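Knitwear storage FAQ

Can I hang a heavy jumper?
No. Hanging stretches the shoulders. Lay it on a bed or table, smooth out the creases and fold the sleeves across the back.

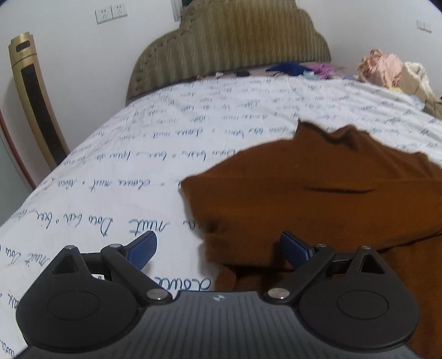 Fold the body in half from the hem, then once more if the shelf is shallow. Stack no more than two deep.

When should I air stored knits?
Once before November, flat, out of direct sun.

Does colour matter?
Keep dark knits off white bedding until after the first wash.

Updated Jun 23, 2021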